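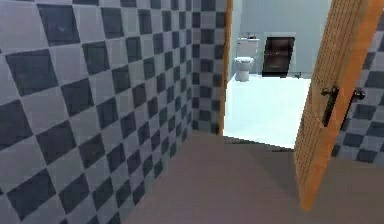 Camera and Gripper Trial, Simulated Apartment - Pre-Run Checklist with Comments

Applies to: Skasier two-finger gripper, Punar suction gripper, both on the Plerner mobile arm. Scene build 27. Complete every item before unlocking the motion controller.

1. Scene build
Build number matches the run sheet: YES
Physics step and render step locked together: YES
Comment: Build 27 replaces the earlier wall material. The checkered walls stay in for both grippers. They give the depth estimator a strong pattern, so results should not be compared with runs made on plain walls.

2. Base travel limits
Keep-out margin set around all furniture: YES
Low obstacles included in collision map: PARTIAL
Comment: Thin legs and shelf posts are the weak point. The map merged two posts of the media stand into one block on the first load. Reload and check by hand.
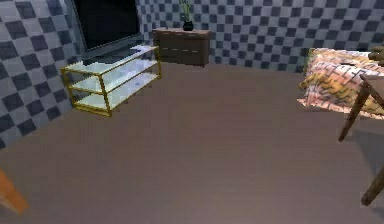

Source: Mohammadi trial log, head camera, build 27

Speed cap with arm stowed: set
Speed cap with arm extended: set
Comment: The open floor in the TV room is the only place where the extended-arm cap may be raised. Drop it again before the base gets near the dresser.

3. Gripper limits
Skasier closing force cap entered in controller: YES
Punar vacuum cutoff tested: YES
Release on loss of signal: PASS on Skasier, FAIL on Punar
Comment: The Punar held its part for 262 ms after the signal was dropped. Limit is 138 ms. Do not run the Punar over the toilet or the table until the controller patch is loaded. Floor picks are allowed.
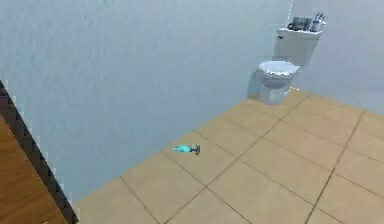
The floor pick compares the two grippers on a target that is lying down, with the arm near the bottom of its reach. Approach height and wrist angle are the same for both. The blue object on the tile is long and narrows toward one end, so the suction cup has to land on the wider part of the body, and the fingers should close across it. Grout lines nearby are thin and dark and can be picked up as false edges; raise the edge threshold if the mask runs past the object. Abort if the wrist comes within the margin of the wall.

4. Camera check
Exposure locked before entering the bathroom: NO
Comment: Auto exposure washed out the white floor when viewed from the tiled side of the doorway. Lock exposure, then repeat the depth check. Frame buffer is set to 3000 and does not need to change.

5. Doorways
Door state recorded as open in the map: YES
Handles included as separate collision shapes: YES
Comment: An open door takes up a good part of the head camera's view on approach. Stop the base, turn the head toward the table, and confirm that the lamp is labeled as an obstacle before moving the arm.

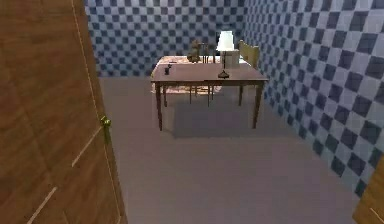 6. Stop and recovery
Software stop from operator console: PASS
Stop while arm is extended: PASS
Restart needs operator confirmation: PASS
Comment: After a stop, the Plerner arm keeps its last joint targets. Clear them before restart - otherwise the first move is a jump.

7. Release for trial
Skasier: released, all areas, once items 2 and 4 are closed
Punar: released for floor picks only, same condition
Open items: collision map reload, exposure lock, Punar controller patch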